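# Checking a "success rate" before you believe it: bimanual cap removal

By Valentina Tapia
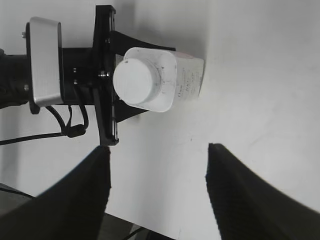

Most success rates I read for two-arm tasks can't be checked, and for a while mine couldn't either. I wanted to know whether Mekiler, the policy we train in the Kubo codebase, really uses its wrist views when it opens a bottle, or whether it has memorized where the bottle tends to be. A plain score won't answer that. The task makes it easy to fool yourself: one arm holds a white bottle on its side over a white table, the screw cap is white too, and the second arm has to come in with open fingers and find it. There's very little contrast to work with, and a policy that ignores the camera and drives to the average cap position can still look clever on video.

This page walks through the test I now run. It takes an afternoon. You need a trained policy, a way to replace one camera stream, and some patience.

## 1. Write down what counts before you run anything

Put it in a text file and commit it. Mine says:

- **Success:** the cap is fully off and the bottle is still held when the episode ends.
- **Failure:** anything else, including "it was almost there."
- **Void:** a hardware fault, called before the outcome is known.

The last rule matters most to me. I went back through our older Stuvumance logs and found voids that had been called after a miss. I don't think anyone was cheating. It's just very tempting to blame a cable.

## 2. Fix the starting poses

Generate your bottle poses from a seed and save them. Use the same list for every condition. I use 100 poses, and I vary both how far the bottle tilts and how high the holding arm carries it. If the cap always starts in the same place, stop here and fix that first. No later step will rescue you.

```
python make_poses.py --n 100 --tilt --height --out poses.json
```

## 3. Run the normal condition

```
python eval.py --policy mekiler --poses poses.json --wrist live
```

Don't watch the live score. If you must be in the room, have someone else label the recordings later. Graham Hollis labels mine, and he gets them shuffled with the condition names removed.

## 4. Run the two broken conditions

This is where you learn something.

**Frozen wrist view.** Feed the policy the first wrist image for the whole episode. A policy that corrects itself on approach should get clearly worse.

```
python eval.py --policy mekiler --poses poses.json --wrist frozen
```

**Swapped wrist view.** Feed it the wrist stream recorded from a different pose in the list. A policy that trusts its camera should now miss, and miss toward the wrong cap position.

```
python eval.py --policy mekiler --poses poses.json --wrist swapped
```

Keep a hand on the stop button for the swapped runs. Mine lunged at the holding gripper more than once.

## 5. Read the results without flattering them

Compare pose by pose. Totals hide too much. What I look for:

- If frozen matches live, the wrist camera is decoration. Don't claim visual servoing.
- If swapped is bad but frozen is fine, the policy takes one look and commits. That can be useful, but call it what it is.
- If both drop, you have some evidence that it's looking. You still don't know what it's looking at. Printing on the label or the dark outline of the other gripper could be doing the work.

I retrained with 5 seeds and repeated everything. In 2 of them, frozen and live were too close to tell apart. Same data, same code, same 139 demonstrations. If I had trained once and got lucky, I'd have written a very confident paper.

## Things I still don't trust

Vurnex, our simulator, gives a much cleaner split between conditions than the real arms do. I leave those numbers out of the main table. The simulated bottle has crisp edges and even lighting, so I'd expect it to be kind to a camera-driven policy.

I also haven't tried a dark cap. Graham thinks the gap would grow. I'd like to see the runs first, and they're planned for August.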